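We use cookies to remember your preferences. Accept | Manage settings

Cleltolance Shared Workshop
Member Guidance: Fitting and Maintaining a Robotic Hand

The following guidance applies to members building or servicing a multi-fingered hand at the shared benches. It was prepared by Rosalba Monti following the Trallby build and replaces the notes formerly kept in the Ferri cabinet. Members working at home are welcome to follow it, with such changes as their own tools require.

Before starting

Disconnect the power supply and leave the plug where it can be seen from the bench. Allow the arm to settle against its rest before placing fingers near any joint. A hand that is still powered may close without warning when the control program restarts.

Spread a light-colored cloth under the work. Small screws are difficult to find on the dark matting and have been known to reach the drain. Members should use the shallow trays from the second drawer and should keep the screws of each finger in a separate tray, labeled with masking tape.

Fitting the fingers

Fit each finger loosely before tightening any of them. The joint housings must sit flat against the palm, with no cable trapped at the edge. Once all the fingers are in position, tighten the screws a half turn at a time, moving across the row and back. A housing that has been tightened alone will often sit at a slight angle, and the finger will then rub against its neighbor when the hand closes.

The thumb is to be fitted last. Turn it by hand through its full travel and confirm that the tip can approach the fingertips without touching the palm. Any stiffness should be dealt with at this stage. It will be considerably harder to reach once the wrist cover is on.

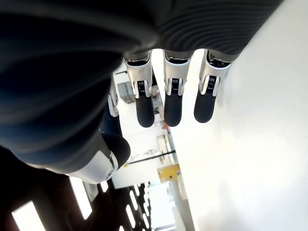 Adelmo Fabbri has asked that the order be reversed for smaller hands, with the thumb fitted first, as his own screwdriver would not reach the lower screw once the fingers were in place. Members may adopt this order where a short driver is not available. The alignment check is the same in either case.

Cleaning the fingertips

Rubber tips collect dust and lose their hold on smooth objects. Wipe them with a damp cloth and a drop of dish soap, then wipe again with clean water. Do not use paint thinner, acetone or the orange degreaser kept by the lathe. Where scale has built up on metal trays or clamps, a weak Limex solution may be used, but it must be kept away from the joints and from all rubber parts.

If a tip has become shiny, a few light strokes with 800 grit paper will restore the surface. Work in one direction and stop as soon as the shine has gone. Replace any tip that shows a split.

Knuckles and moving parts

Brush the knuckles with a dry, soft brush. An old toothbrush is suitable. Compressed air is not permitted for this purpose, as it drives grit further in. Apply grease only where the kit manual calls for it, and remove the excess with a cotton swab.

Every hand on the shared arm is to be inspected after 2,000 closing cycles. The count is shown on the control screen and must be copied into the bench book at the end of each session. The Trallby hand stood at 1,974 when this page was revised, and members booking it next should allow time for the inspection.

First movement after service

Restore power with the speed set to its lowest level. Close the hand on a folded towel before attempting anything rigid. Listen for clicking at the knuckles. Stop at once if a finger lags behind the others, and check its cable before opening the housing.

Bench time for hand work is limited to 2 hours per booking. The evening session on Thursday is reserved for members who have completed the arm induction.

Reader comments (3)

M.T.: The masking tape advice saved me a good deal of trouble. I would add that the tape should go on the tray and not on the lid, as lids get swapped.

Benchside: Is the 800 grit meant to be used wet or dry?

Rosalba Monti: Dry, please. Wipe the tip afterward with a damp cloth and let it dry before use.

Contact the workshop office | © Cleltolance Shared Workshop | Back to top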